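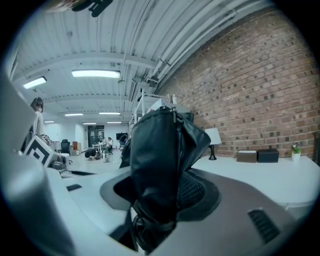
A pinça de mão com o cartão do marcador ao lado, na nossa sala comprida.

3 de janeiro de 2026

Prometi em junho que escreveria sobre o método de calibração e depois não escrevi. Peço desculpa aos três ou quatro leitores que me mandaram mensagem. O português não é a minha língua, escrevo devagar, e quando tenho de explicar uma matriz de rotação escrevo ainda mais devagar. Mas agora o laboratório está parado por uns dias e tenho os números comigo.

O problema é fácil de dizer. Recolhemos demonstrações com uma pinça que a pessoa segura na mão, e queremos saber onde está a pinça em cada instante, para que a política aprenda a trajetória e a possa repetir. Na pinça temos uma câmara com lente muito aberta. Temos também uma segunda câmara, que a pessoa leva na cabeça. As duas olham para coisas diferentes, têm relógios diferentes e deformam as linhas retas cada uma à sua maneira. Se a posição de uma em relação à outra está errada por poucos milímetros, a política aprende a fechar os dedos ao lado do objeto.

O primeiro caminho que tentei foi usar só a odometria visual da câmara da pinça. Funciona bem quando a mão se move em espaço aberto, com muita textura: uma parede de tijolo, por exemplo, é uma maravilha para isto, cada junta de argamassa dá pontos bons. Funciona mal quando a mão desce para dentro de uma gaveta. Ali a imagem fica escura, quase tudo é uma superfície lisa e próxima, e a estimativa começa a deslizar. Quando a mão sai, a trajetória já não fecha com o ponto de partida. Em alguns dos nossos registos o erro no fim era maior do que a largura do objeto a agarrar.

O segundo caminho é o que usamos hoje, e ao qual dei o nome interno de Pultitz (não procurem significado, é a terra onde passei umas férias). A ideia é pôr marcadores quadrados, preto sobre branco, num cubo rígido preso à pinça. A câmara da cabeça vê o cubo quase sempre, porque a pessoa olha naturalmente para o que a mão faz. Sendo um cubo, há em geral mais do que uma face visível, e isto resolve a ambiguidade antiga do marcador plano, que visto de longe e quase de frente pode ter duas orientações igualmente plausíveis. Com duas faces essa dúvida desaparece na maior parte dos casos.

Depois juntamos as duas fontes. A odometria dá o movimento curto, suave, com alta frequência. O cubo dá a correção, mais ruidosa, mas sem deriva. A otimização é um grafo de poses bastante clássico, com janela de 256 observações. Experimentei janelas mais longas e o resultado quase não muda, só o computador fica mais quente.
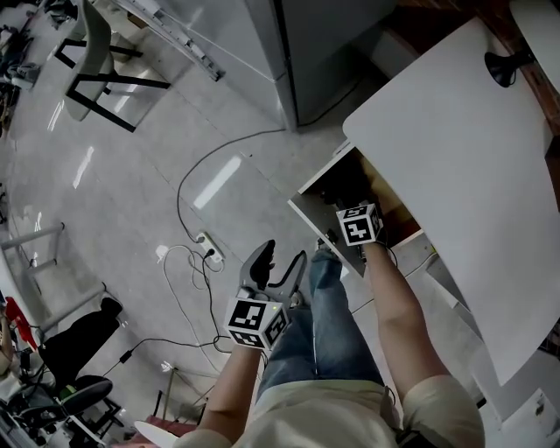 A tarefa da gaveta foi a que escolhemos para a avaliação, exatamente por ser a pior para o método antigo. A pessoa fica em pé junto à secretária, olha para baixo, aproxima a mão da gaveta aberta e trabalha à volta do bordo. O braço entra e sai, a luz muda muito entre o tampo branco e o interior escuro, e as mãos passam uma em frente da outra. Esta última coisa eu tinha subestimado. Quando uma mão tapa o cubo da outra, a correção falta durante um momento, e se o filtro confia demasiado na última observação aparece um salto feio no instante em que o cubo volta.

Para tratar os saltos fiz uma coisa simples. Cada deteção recebe um peso que depende da área do marcador em píxeis e do ângulo da face, e as deteções logo a seguir a uma oclusão entram com peso baixo, que cresce pouco a pouco. O meu colega Masaru Matsuda achou a solução pouco elegante, e tem razão. Ele preferia estimar a covariância diretamente dos cantos. Implementámos as duas e, nos nossos dados, a versão feia ganha por pouco. Suspeito que a culpa é do modelo da lente, que nas margens não é tão bom como a versão elegante supõe.

Agora os resultados. O conjunto completo tem cerca de 2.000 demonstrações. Destas separámos 100 para verificar à mão, com um ponto de contacto conhecido no início e no fim. Com a odometria sozinha, o erro de fecho mediano foi de 15 milímetros. Com o cubo e os pesos ficou abaixo de quatro. A orientação também melhorou, embora menos do que eu esperava, e penso que o limite já vem da impressão dos marcadores e da colagem nas faces do cubo. Um cubo com uma face colada meio grau torta é um inimigo silencioso: tudo parece certo até a pessoa rodar o pulso.

Treinámos depois a mesma política com os dois conjuntos de trajetórias, sem mudar mais nada. A diferença vê-se sobretudo na aproximação ao bordo da gaveta. Com as trajetórias antigas o braço hesita, avança, recua um pouco, como alguém que procura o interruptor no escuro. Com as novas a aproximação é mais direta. Não quero pôr aqui uma percentagem de sucesso, ainda repetimos poucas vezes e seria um número bonito sem muito valor.

Coisas que ficaram por resolver:

A sincronização dos relógios. Usamos um gesto rápido no começo de cada gravação e alinhamos as velocidades angulares das duas câmaras. Se a pessoa faz o gesto com preguiça, o alinhamento é mau, e só o descobrimos mais tarde, no processamento.

O cubo em si. É volumoso e muda a maneira como a mão se move perto de paredes. A equipa da Tulska sugeriu-nos um corpo mais pequeno com mais faces, mas então cada marcador fica também mais pequeno e a deteção sofre. Ainda não sei qual é o melhor compromisso.

Os cabos. Sobre isto não há artigo científico que ajude. Há cabos no chão, há cabos na gaveta, e a segmentação que usamos para limpar as imagens confunde um cabo preto com uma sombra com uma frequência que me envergonha.

O código da fusão está no repositório Samico, no ramo com o nome do método. A documentação está incompleta — a parte do modelo da lente é só um comentário meu, e nem sequer em português. Se alguém tentar reproduzir, comece pela calibração das câmaras e só depois meça o cubo. Eu fiz na ordem contrária e perdi duas semanas.

No próximo texto quero falar da comparação com o rastreador Ramasamy, que nos emprestaram e que tenho de devolver antes do fim do mês. Se tiverem perguntas sobre os pesos das deteções, deixem nos comentários, que respondo com calma.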